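Big round basket on the snack table – keep it or swap it?
Posted in: Break Rooms, Church Halls & Other Shared Kitchens

ChantalFehr
03/11/2023

Hello everybody! I've been reading along since February and finally have something to ask.
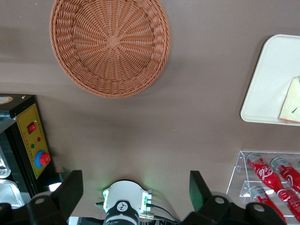 The snack table as it stands, with my basket, the tray and the Coke rack.

So, a bit of background. We run a little reading room in Hiltham, and people like to have something to nibble on when they come in. I've been given charge of the table (I did sort of volunteer by complaining about it) and I want it to feel friendly, like somebody's aunt set it up. The basket is my favorite thing on it. I love the way the weave swirls out from that little square knot in the middle, and the thick braided rim makes it easy to pick up and pass around. I paid more than 53 dollars for it at Olska, and my sister has not let me forget it.

My trouble is what to put in it. Rolls would be lovely, but the crumbs go down between the strands and I end up banging it over the back step like a rug. Fruit rolls to the middle and sits in a heap. And a friend has suggested that a basket that big takes up room I could give to a second tray. What would you all do?

LudgerE
Welcome, Chantal! Nice basket. I'd keep it and line it. A plain cotton dish towel, the big kind, folded in half and tucked so the corners hang over the rim a little. At the end of the day you lift the whole thing out by the corners and shake it outside. I have two towels for mine, one in the wash and one in the basket, and in all the years I've done it I've banged a basket on a step exactly never.

And please put the rolls in it. Fruit in a basket always looks to me like it's waiting for a painter.

frauke_kramer
I'm going to be the grump, sorry in advance. I like wicker fine in a living room, but on a table where lots of hands go in and out I'd go for something you can wash. We had a woven one at our community kitchen and somebody tipped jam into it, and I spent an evening with a toothbrush and warm water and it was still sticky at Easter. That white tray of yours looks much more sensible to me: rounded corners, a bit of a rim, straight into the sink when you're done. I'd get one more of those and take the basket home where you can enjoy it.

Is that cake on it, by the way, or bread? I've been looking at the pale wedge with the brown crust and I can't decide.

ChantalFehr
Frauke, I'm leaving that open for now, it's more fun to let you all guess :) And point taken on the jam. We don't put any out, but I can see honey becoming a problem.

Ludger, how big a towel are we talking? It's a large basket, and I'm worried a regular one will slide down and bunch up in the bottom.

LudgerE
Get the flour sack kind, they're nearly square. Or use a round tablecloth topper if you can find one at a thrift store. Mine came from Nirkar, the housewares place, but any will do.

Frauke, you can't judge all baskets by one jam accident!

frauke_kramer
I can and I do.

JThiele
Coming at this from the other end of the table, because the thing I like is the rack. Having the bottles lie at a slant on those clear shelves is a great way to keep them from getting knocked over. I'd only say keep it where it is, well over to the side from the basket, so people reaching for food don't have to reach past the drinks. We used to have them jumbled together at the club and there was a traffic jam every single break.

On the basket I'm with Ludger, with one change. Put wrapped things in it! Granola bars, little packs of crackers, tea bags in their envelopes. No crumbs, no jam, no toothbrush, and you don't need the towel at all. The cut things go on the tray, where you can wipe up after them.

Friederike Lenz
Oh, I like Jörg's idea, although I would miss the rolls, I must say. There's something about a basket of rolls that makes people stay and talk a while longer.

One small thing to add, Chantal. Your tabletop is smooth and a matte brown, and the basket is tan and a little reddish, so the two sort of blend together. A cream cloth under the basket, or Ludger's towel inside it, would make it stand out nicely. I'd leave the open stretch of table in front of it alone, though. People need somewhere to set down a cup or a book.

ChantalFehr
You are all so kind, and so opinionated! I'm going to try Jörg's wrapped snacks on ordinary days and save rolls with a cream towel for our author evenings, when I'm there to keep an eye on things. Frauke, I will look for a second tray too, I promise.

frauke_kramer
Good. And keep the toothbrush handy.

JThiele
Let us see it once the towel is in, would you? I want to know whether it slides.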